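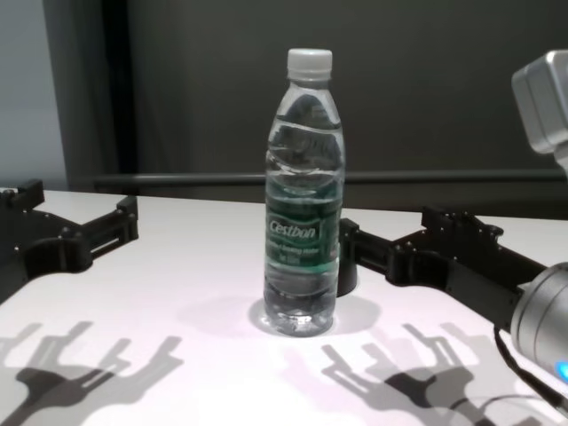
A bottle of Cestbon water on a white tabletop.

Nidcombe Community Radio to Add Live Morning Show and Local News in December

NIDCOMBE – Nidcombe Community Radio will begin broadcasting a live weekday morning show in December, replacing the recorded music program that has filled the slot for the past three years. The new show, called Idwood Mornings after the street where the station has its studio, will run from 6 a.m. to 9 a.m. and will be hosted by Keith Bloxham.

Bloxham joined the station as a weekend board operator and later took over the Saturday high school sports roundup. He grew up in Arkstead, where his first radio job was reading the grain prices and the school lunch menu at noon. He will keep the sports roundup through the end of the basketball season.

"People here get up early and they want to know if the roads are clear and if the game is still on," Bloxham said. "They can get music anywhere. I'd like them to hear what the school board voted on last night, and who has hay for sale."

The show will carry local news at the top and bottom of each hour, with weather and road conditions every 20 minutes. School closings will be read as they come in. The 7:30 newscast will be the longest of the morning and will include the hospital and funeral notices now heard only at noon. The noon notices will stay where they are.

A call-in segment will follow at 8:10. Callers may buy, sell or give away household goods, farm equipment and animals. Businesses that want to sell on the air will still need to go through the advertising desk.
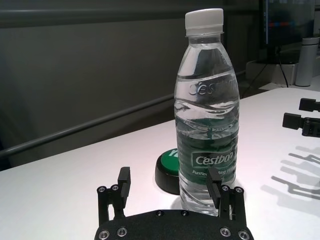

Listeners who wrote in during the fall survey were mostly in favor of the change, though several asked that the music not disappear altogether. One wrote that the recorded program had kept her company on the drive to Arkstead every morning and that she hoped the new host would "play a whole song now and then and not talk over the end of it." The station has set aside 21 minutes of each hour for music, and songs will be played in full.

The survey was mailed with the station's program guide and was also available at the front desk. It drew 3,339 responses. Weekday mornings ranked first among the hours when listeners wanted more local programming, ahead of the late afternoon. High school sports ranked second among topics, behind weather.

Work on the main studio was finished this fall. The old mixing console was taken out and a new one put in, along with a second guest microphone and a phone system that can hold four callers at once. The production room down the hall has been rewired so that news can be recorded there while the morning show is on the air.

The equipment was paid for with a grant from the Negri Fund and with money raised at the station's summer auction. The old console will go to the broadcasting class at Nidcombe High School, where students will use it to produce their own half-hour program.
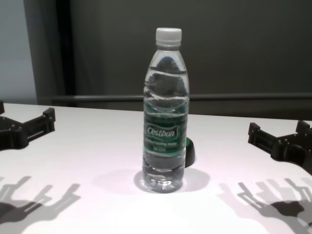
That program will air on the last Saturday of the month, right after the sports roundup. Students will choose the topics, do the interviews and run the board themselves. Station staff will be on hand during the broadcast, and the first few editions will be recorded ahead of time.

The station is also looking for part-time help with the morning newscasts. Two positions are open, one for a reporter who can cover evening meetings in Nidcombe and Arkstead and one for an early board operator. Experience is helpful but not required – both jobs come with training. Applicants should be able to be at the studio by 5:15 a.m.

Idwood Mornings will be heard across the station's full coverage area and on its online stream. The first 100 people to stop by the studio after the show goes on the air will receive a station coffee mug.

Church groups, clubs and schools may send announcements for the morning show to the front desk by 4 p.m. the day before they are to be read. Announcements should be no longer than 60 words and should include a phone number, which will not be given on the air unless requested.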